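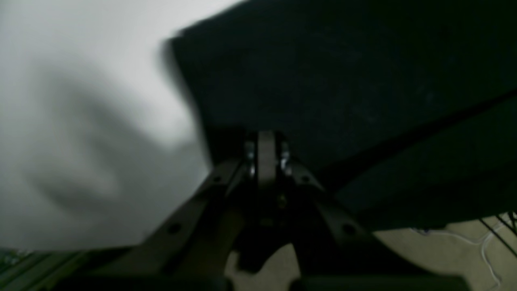
Undeo wrist set, README

Welcome, and thank you for downloading! Undeo is a collection of short runs recorded at Plemport, with a person guiding the arm through small household chores and a little camera at the wrist taking everything in. Please read this page before you train on anything (it will save you an afternoon, I promise).

What you get

There are 2,069 runs in the full release. Of these, 1,987 are marked usable and the rest are kept in a separate folder called "rough", where the run was stopped early or the arm positions were not saved properly. We went back and forth over deleting them, and Celina Kurek talked us into keeping them, for which I'm now very grateful, as they have been handy for testing our loading script.

Each run has its own folder with the wrist video, the joint positions, the gripper opening and a plain text note written by whoever was guiding the arm. The notes vary a lot! Rimantas Rebane writes whole paragraphs, and some of mine say "fine".

About the wrist view

The gripper sits at the bottom center of the view, so its dark linkages are always close to the lens and whatever they are working on can fill much of what remains. Light can be very uneven from one side to the other, with bright white surfaces next to nearly black ones. We have not corrected any of it. If your model is fussy about brightness, do your adjusting after loading and leave the original files alone.

Known problems

Version 2 fixes the swapped left and right labels in the February batch. Run 1,111 still has a gap in its joint positions, so skip it for now.

Questions go to Annick Beaudoin, who looks after the files and is very patient with all of us.

Last edited 28/05/2019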